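Equipment > Hand-held capture > Gripper comparison

Two hand-held grippers, one marker cube
Posted in December by Hywel Landeg

Drolthorpe stocks two hand-held grippers for recording demonstrations, the Olik 4 and the Strickland H. Customers ask which one to buy, so we took both out of the workshop and used them in an ordinary lounge with sofas, low tables and a lot of window. These notes cover the grippers, the marker cube and the wrist camera.

Marker cube

The Drelletti cube mounts on top of the device and carries a printed square pattern on each face. It fits both grippers with the same four screws. A fixed camera tracks the cube while the wrist camera records what the fingers are doing. Keep your palm off the pattern once recording starts. Steadying the unit by the cube between takes is fine, but check the screws afterward.

Run the cable down past the knee if you work seated. With the cable across the table it drags on the wrist, and you end up correcting for it in every take. 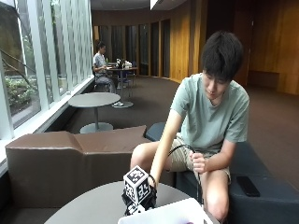

Wrist camera

Both grippers take the same fisheye camera. The view is round with black corners, and things near the rim bend a good deal, so calibrate before you compare footage from the two units. We used the factory lens settings for the first session and had to throw those takes out.

Long fur is a hard subject at close range. A black, gray and white plush with a small turquoise tuft can fill half the view, and the nearest fibers go soft. White fur gives the tracker very little to hold on to, while the dark stripes do better. If your work involves soft toys or textiles, leave something with hard edges in view – a plain white box will do.

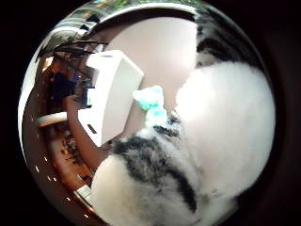
Set exposure by hand before the first take. On automatic, the camera hunts whenever a window comes into view, and it takes a moment to settle again. The Strickland H lets you lock exposure from the handle. On the Olik 4 you do it in the software.

Which one to order

The Olik 4 is lighter and has the softer trigger. We recorded 33 takes with it before anyone wanted a break. The Strickland H closes harder and holds slippery things better, but the handle is thick and small hands will notice. We stopped at 17 takes with that one.

For soft goods I would buy the Olik 4. For boxes and bottles, the Strickland H.

Either gripper can be rented for $199 a week with cube, camera and cable. The fixed camera and its stand are rented separately. Spare finger pads are sold in pairs – state which gripper you have when ordering, as the pads look alike and don't interchange.

Contact Drolthorpe | © Drolthorpe | Back to top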